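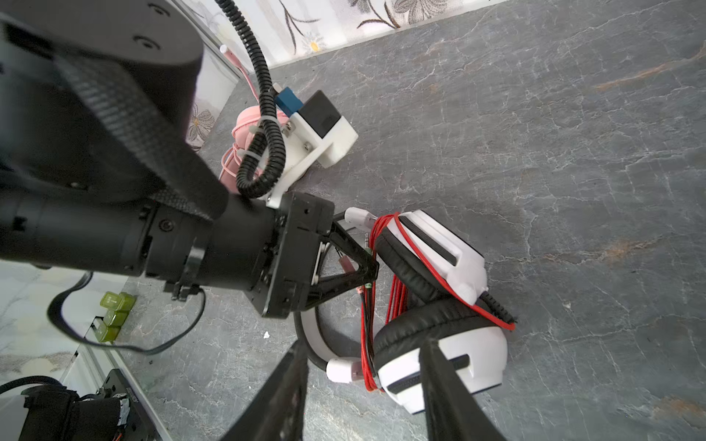 How to write down a workplace complaint before you send it

Many people come to our advice desk in Wetden with a real problem and no papers. They remember the insult very well, but the date is gone. I wrote this page for them.

What you need: a notebook that belongs to you, and one quiet hour. Do not use the work computer or the work email.

Step 1. Make a diary of incidents. For each one write the day, the place, who was present and the words that were said. Keep the words as they were, even if they are ugly. If you don't remember exactly, write "I don't remember exactly." A small honest gap is better than a sentence you must later take back.

Step 2. Find the rule. Ask for the staff handbook and look for the chapter on dignity or harassment. Zlata Savchuk, who worked for an aid charity in Durkesholm, found that her handbook gave staff only 12 working days to complain after an incident. She read it on day nine. 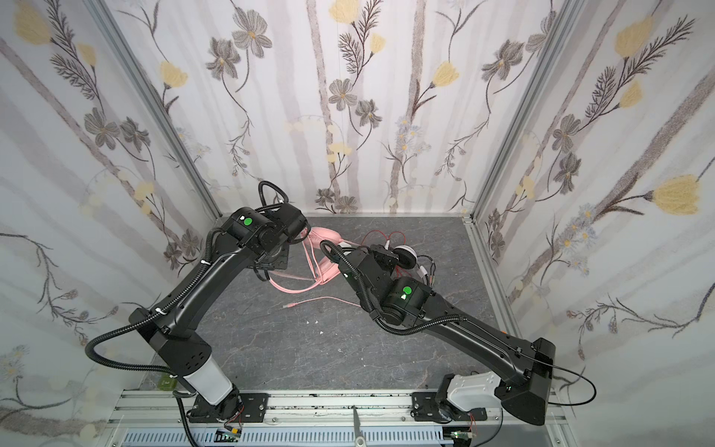
Step 3. Separate what happened from what you feel about it. Both can go into the letter, but in different paragraphs. "My manager removed me from the meeting list on Monday" is a fact. "I felt punished" is also important - put it after.

Step 4. Say what you want. It can be an apology, a change of supervisor, or a formal investigation. Many letters forget this part, and then the reply is only "thank you for sharing."

Step 5. Keep it short. Up to 3 pages is enough, with the diary attached at the end. Ask one person you trust to read it. Nazar Dovhaniuk reads such letters at our desk, free of charge, and he will not change your words without asking.

Step 6. Send it and keep proof. Write down who received it and when. If there is no answer in the time the handbook promises, send one reminder, then go to the union or the outside labor office.

Human rights organizations can be slow with complaints from their own staff. Use the same steps there.

Page last checked: 26 October 2023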